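FROM THE NERTHORPE END

Robots, rotas and who does the cushions

29 April 2026

Quick one this month as I'm covering the desk and the phones both. Lots of you have asked about the arms. So, the arms.

For anyone on the Bredoseo lettings side who hasn't been up to Nerthorpe yet: we've had the two-armed machine in the practice room since November. It's called the Amaral on the paperwork and "Amaral" is what's stuck, though the night team say "the lad". The job it's learning is the bit of the room reset that comes after the clean. Cushions back on chairs, bits and bobs off the floor, things guests leave lying about picked up and put where they go. Not beds. Not bathrooms. Not bins. I'll say that again further down as I know some of you will skip to the end.

Why that bit? Well, the bending. We do up to 213 rooms in a busy week and every one has somebody going down to floor level and back up again, over and over, at the tail end of a shift when knees have had enough. The back and knee complaints in the accident book are nearly all from the pick-up stage. Management wanted to start with the vacuuming, the room teams said no, start with the floor stuff, and for once the room teams got their way.

The practice room is done up to be a bit of a mess on purpose. Brown velvety armchair, tiles like the ones in the ground floor flats, and a few items out to be dealt with. This week's sessions have been soft things mostly. Pink cushion at the armchair, a fuzzy grey bottle-shaped thing next to it with an orange tip, one gripper either side. Soft things are hard, apparently. A box is a box from any direction, but a cushion goes a different shape every time you touch it and the machine has to have seen plenty of those shapes.

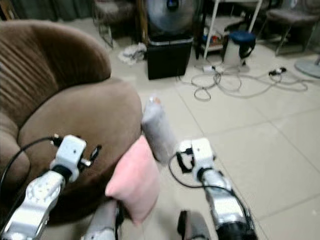
What it means for shifts

Right. The important part.

No hours are going this year. That's in writing, it was in the letter with your March payslips, and if you didn't get the letter then tell me and I'll print one. What does change is how the late shift is split up. At the moment one person does clean, reset and check for a room, start to finish. From the summer, in the ground floor flats only, that becomes clean and check, with the pick-up in between done by the machine while you're next door. You go back in after, look it over, put right what wants putting right, sign the sheet.

Some of you like this. Some of you very much don't. The main worry in the tea room is that "put right what wants putting right" turns into doing the whole job twice and being timed as if you'd done it once. Fair worry. I had it too. Agreed so far:

Room times stay as they are for the first 3 months, no matter how the machine does.
If you redo a room, you write REDO on the sheet and it counts as a full reset for pay.
Nobody gets put on their own with it. Always 2 of you on the corridor.
Anyone can press stop. You don't have to give a reason, you don't have to fill anything in before you press it.

That last one came from Aigars Adomaitis on lates, who asked for it at the first meeting and kept on asking till it was in the document. Cheers Aigars.

The teaching job

This is the part I didn't expect to be writing. There's a new role, reset trainer, and it's going to people off the floor, not somebody from outside. You sit with the machine, you show it how the thing gets done, you mark which goes were good and which weren't. Paid at the senior rate while you're doing it. Three half-days a week to begin with, we'll see after that.

Aigars has been doing it as a trial and has logged 157 hours, which he says is longer than he spent learning to drive. I asked him what it's like. "Slow," he said. Then a bit later: "You find out how much you do without thinking. I pick up a cushion and I've already turned it the right way round before it's on the chair. I never knew I did that. Now I've got to do it so a machine can follow." He also says his own resets have got quicker, make of that what you will.

The downside, his words again, is that it's tiring in a different way. Lot of staring. Eyes more than legs. So trainers will have a break every hour and it's a proper break, out of the room, not a lean against the door with your phone.

If you fancy it, name to me by the Friday after you read this. You don't need computers. You do need patience and a decent eye for how a room should look. People who've been on rooms a good while definately preferred.

What it can't do yet

Nosov from the supplier was in to go through this with us and was pretty straight about it, to be fair. Stuff it struggles with at the moment:

Anything see-through. Glasses, water bottles, carrier bags.
Cables. It is not to touch cables, full stop. If there's a guest charger on the floor, that's ours.
Telling lost property from rubbish. It isn't being asked to. Everything it isn't sure of gets left alone and one of us decides.
Being quick. You would beat it easily, any of you, with a cup of tea in the other hand.

Nosov reckons the speed will come. We'll see. Nobody's rota is being built on the speed coming, I checked.

I did ask about being filmed, as quite a few of you have raised it. There's a camera at the head end looking down over the arms, that's how it sees what it's doing. Rule is it goes off when the flat door opens with a guest or a resident there, and footage from the practice room isn't used for anyone's appraisal. Still waiting on the full wording for how long it all gets kept. I've chased twice. Will chase again.

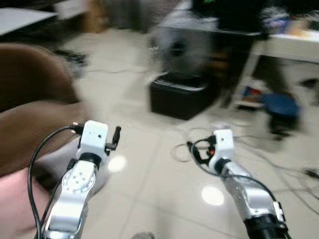

Both arms out over the tiles in the practice room at Nerthorpe, brown seat to the left.

Come and have a look

Practice room is open to all staff at the end of earlies, Tuesdays and Thursdays, next two weeks. Come in your own footwear but flat please, it's a shiny floor. Stay behind the tape while it's moving. You can ask Aigars whatever you like and he'll most likely answer. If you'd sooner put a question in without your name on, the box is by the lockers and I read every one, even the rude ones.

And as promised, once more for the skippers: not beds, not bathrooms, not bins.

Other bits. New tabards are in, see me for sizes. The microwave on the first floor has been condemmed, please stop plugging it back in. Holiday forms for August by the end of next week or you get what's left.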